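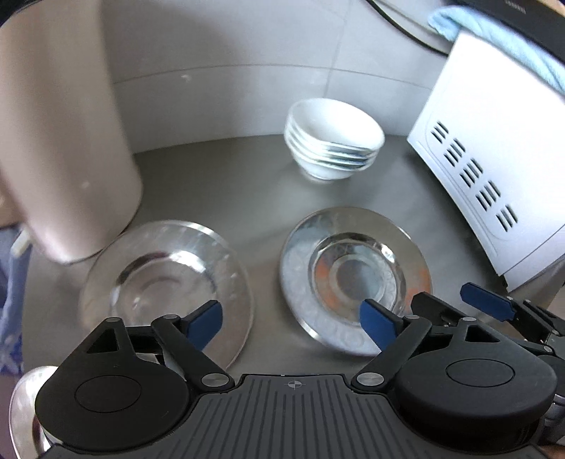
4. Recording kitchen episodes with the hand-held gripper

This section covers the dish-handling tasks in the Wevus set. Read section 3 (charging and pairing) first. The steps are the same for one gripper or for a pair.

4.1 Before you start

Choose a counter the operator can reach end to end without stepping sideways. Leave the usual things on it: kettle, bowls, towels, small appliances. The Wevus set is meant to cover kitchens as people keep them, so do not tidy beyond what safety requires.

Caution: Switch off and unplug any kettle within arm's reach of the task. Do not record next to a lit burner.

Caution: The finger pads grip well on ceramic but can slip on polished steel. Use plates that can be dropped.

4.2 Setting up

1. Wipe the finger pads with a damp cloth and let them dry.

2. Squeeze and release the trigger 9 times. Both fingers should open fully each time. If one lags, see 7.2, Linkage adjustment.

3. Wipe the lens. Fingerprints are the most common cause of rejected episodes.

4. Open the Flenirach app, select your kitchen, and pick the task from the list. For plates and bowls the task code is 316.

5. Walk slowly once along the counter with the gripper held at chest height. The app shows a green bar when the mapping pass is accepted.

Note: Shiny counters and plates can make tracking drift. If the bar stays yellow, turn off the light directly over the counter and repeat step 5. Leave the other lights on.

4.3 Recording an episode

1. Hold the gripper over the objects with the fingers open and keep still until you hear the tone.

2. Do the task once, at the speed you would use with your own hand. For plates, close on the rim, lift clear of the counter, and set the plate down where the task card says.

3. Open the fingers fully before you move away.

4. Return to the starting position and press the side button to end the episode.

5. Move at least one object before the next episode. Small changes are fine — a plate turned over, a bowl shifted to the other side.

If you miss a grasp, try again without stopping. Recoveries are useful and are labeled later. If you drop something or touch an object with your free hand, end the episode and mark it "discard."

When two grippers are in use, start the left one first. Wait for both tones before moving. Do not cross the arms.

4.4 How much to record

One session is 200 episodes. Take a break whenever your wrist gets tired, and repeat the mapping pass after any break in which the gripper was put down.

4.5 Uploading

Connect to the site network and tap Send. Keep the app open until the count reaches zero. Sessions from Gelstead go to Nikola Górecki for review; all other sites go to Zinhle Mnguni.

Error 17 means the clock on the gripper and the clock on the phone disagree. Restart both, then send again. The episodes are kept on the gripper until the upload is confirmed.

Section last revised September 29, 2024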